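The Long Way Up to Corklow

By the time the gates open at the Corklow hill climb, the riders have been awake for hours. I got there before six on a Monday, which felt very early to me and very late to everybody else. There was already a line at the tea van, and somebody's two-stroke was clearing its throat behind the horse barn.

If you've never seen a motorcycle hill climb, the idea is easy enough to explain to your grandmother. There is a steep hill. You ride up it, alone, as fast as you can, and whoever gets to the top quickest (or, on the nasty hills, whoever gets highest before falling off) goes home with the trophy. The Corklow course is 890 feet of clay, loose rock and tree roots, and it bends left just where you'd most like it to be straight.

Hamisi Mohamedi has been riding it for eight years. He drives down from Kenport the night before with his bike, a cooler of rice and chicken, and his cousin Nassoro Muriithi, who used to race and now mostly gives advice. "He tells me to brake later," Hamisi said, pulling on a boot. "There are no brakes in this. You just don't stop."

Nassoro, lying in the back of the van with a hat over his face, said that was exactly his point.

What surprised me was how much of the day is spent looking at dirt. Riders walk the hill at dawn, then again after breakfast, kicking at things and arguing about whether the rut on the right will hold up once the big bikes have been through it. Jeptoo Chege, who won the women's class last September and would very much like to win the open class too, walked it three times while I huffed along behind her. She remembers hills the way some people remember songs, and at one point she stopped mid-sentence, closed her eyes and twisted an invisible throttle all the way to the top. 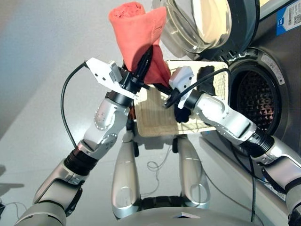

The first bikes went up a little after nine, and oh, the noise! It comes at you through your shoes. Wafula Makori had the early run, made a beautiful start, and then met the second shelf at an angle his front wheel didn't care for. The bike went one way and he went the other, and the crowd gave him a bigger cheer than most of the people who finished. He walked down waving like a mayor.

Jeptoo's best run was a lovely thing to watch, low and quiet through the bend, hardly a wheel out of place. It put her second, behind Aled Gough, who is built like a fence post and has been coming here since the entry fee was 20 dollars and you could pay it in eggs. She shook his hand and asked what gearing he was running. He wouldn't tell her.

Hamisi finished eighth, one place better than last time. When I left, he and Nassoro were eating cold chicken on the tailgate, still going over that left-hand bend, and Nassoro was drawing it in the dust with a stick.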